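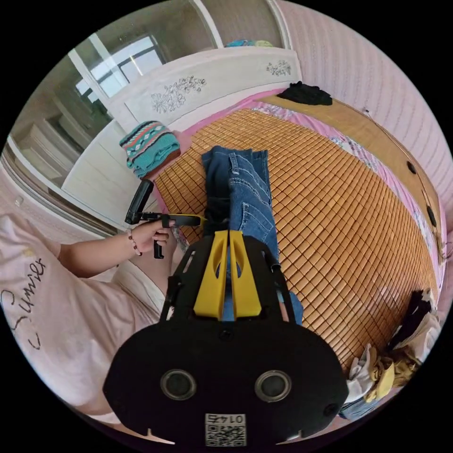
Laundry on the bed: three weeks with the Forsyth pair

Plenty of you wrote in after the October issue asking whether we were ever going to get our hands on the Forsyth handheld grippers, and I am very happy to say that we have, and that they have more or less taken over my evenings! The set came over from Skultetti, who sell it as a kit for people who want to record household chores for training robot arms without having to own a robot arm, and who were kind enough to let us keep it well past the loan period when I asked (twice).

You get a left and a right unit, each with its own trigger handle, two spare sets of fingers, a charging dock and a thick printed manual that I recommend reading with a cup of something. The fingers are yellow plastic, tapered, with an oval opening through each one, and they give a little when they close on something. I had my doubts about them. My old pair of grippers had stiff, narrow tips and they were fine for cups and blocks and absolutely miserable for anything made of cloth, so cloth is where I started, and jeans in particular, because denim is heavy and stubborn and has that thick waistband that never wants to go where the rest of the garment is going.

Well, the waistband was no trouble at all. You come down on it fairly flat, squeeze slowly, and the fingers wrap a bit around the seam and hold on. Lifting the legs over took me longer to learn. My first tries were all too quick, and the fabric would slide out of one side while I was busy being pleased with the other. The manual says to move at half the speed you think you need, and the manual is right. By the end of the first week I could get a pair folded in thirds without putting it down to start over, and by the second week I had stopped thinking about my hands, which I'd call the real test of a tool like this.

T-shirts are harder, I'm sorry to report. Thin jersey bunches up between the tips, and if you squeeze all the way you tend to pick up the front and the back together when you only wanted the one. There is a softer set of fingers in the box that helps some. Socks are a delight. Fitted sheets I tried once, and we will leave that for another issue.

A word about where you work. I did most of my folding on a bed, partly because that's where clean clothes end up in my house anyway, and I found that a firm, flat surface made a big difference. On a soft comforter the fingers sink in and grab bedding along with the clothes. A woven mat laid over the sheet does the job nicely, and so does a folded tablecloth. Sit at the side with the pile within reach and keep your elbows loose. Do take a break now and then! The handles are comfortable but the weight sits forward, and I felt it in my wrists after a long session, more on the left than on the right.

Recordings go to the Flakar software, which runs on an ordinary laptop and is friendlier than I expected. Each take shows up as a strip you can trim, label and toss. The dock holds 2000 takes before it wants to be emptied. I made 103 keepers in my three weeks, plus a great many more that I wouldn't show to anyone. My one real complaint is the labeling screen, where you have to type the garment name fresh for every single take. I typed "jeans" so often that I started to misspell it. Skultetti tell me a pick list is coming in the next update, and I'll let you know when it does.

Setup took me the better part of an afternoon, mostly the step where you teach the two units where they are in relation to each other. You hold both over the printed card and turn them slowly until the tone changes. Do it in good daylight if you can. I tried it first under my bedroom lamp and had to repeat it so many times that the dog left the room. Near a bright window it went through on the second attempt.

So, should you buy a pair? If your group mostly does tabletop work with hard objects, your present grippers are probably serving you well and I'd hold on to them. If you have been putting off cloth because it's such a bother, I think you'll enjoy these as much as I have. The full kit is $3504 with the dock included, and Skultetti also rent it out in blocks of 18 days, with the rental taken off the price if you decide to keep it.

The Furkancombe meetup will have our set out on a table for anyone who wants a turn, and you're welcome to bring your own laundry. Rental requests at the reader rate need to reach Skultetti by 18/05/2018, and please mention the newsletter when you write so they know to apply it.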